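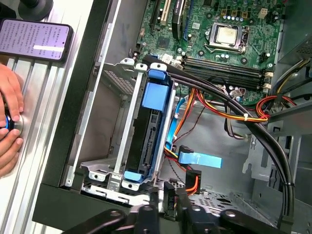
January, bench notes: adhesive shelf-life check, batch 7

Purpose: establish whether the Closix two-part epoxy kept in the unheated store still meets the peel figure we used for the Stoyanova hinge samples.

Mixed 20 g at 1:1 by weight, stirred two minutes, spread with the notched card. Resin had thickened and strung off the stick. Hardener clear, no crystals at the neck. Clamped nine coupons, left overnight under the bench lamp.

Peel results, mean 188 N. Previous batch was higher but I can't find the sheet. Two coupons failed at the metal face, the rest in the glue line. Suspect poor degreasing on those two. Repeat with fresh wipes.

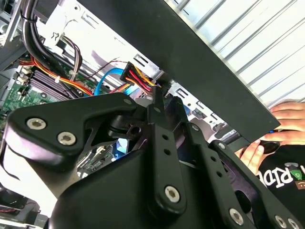 Next variable is bolt preload on the clamping jig. Stojan Kos tightens by feel and I use the Proveo wrench, so our bond lines won't match. He wants to change the jig over to hex-socket bolts, the silver sort on the black bracket, which would let us both use the same key. Agreed. Ordered 29, M5, enough for both jigs plus spares.

To do:
Label the hardener with date opened.
Ask Gastodance for the data sheet, current revision.
Move remaining resin to the warm cupboard.
Re-zero the load cell before the next pull, it drifted after lunch.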